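My afternoon at the Zedinville Work From Home Fair

I'd been meaning to get to this one for ages, and in June I finally made the drive (410 km, with one stop for a very ordinary pie).

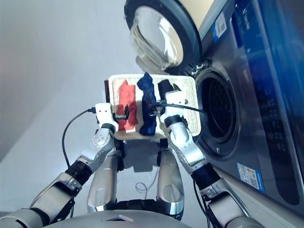

Doors opened at 10 am and the queue was already out past the bike racks. Entry was two dollars, which I didn't mind at all, and you got a tote bag with a pen in it!

First stop was Pletatness, who hire people to do phone bookings from home. I liked them. The woman on the stand told me the hourly rate before I'd even asked, and said you supply your own headset but they pay for the training week. More of that, please. Genum had the biggest stand and the longest line, mostly for transcription work, and I gave up halfway and went for a coffee.

Mabuza was the one I had doubts about. They wanted $50 for a "starter pack" before you could see any of the jobs, and when I asked what was in it I got handed a brochure. I've seen plenty of those over the years, so I kept my purse shut.

The tax talk after lunch was packed (the hall seats 1000 and I still ended up on the steps) and I filled four pages with notes on claiming a home office. I'll type those up once I can read my own handwriting. Parking is free behind the library if you're going next year, but get there early.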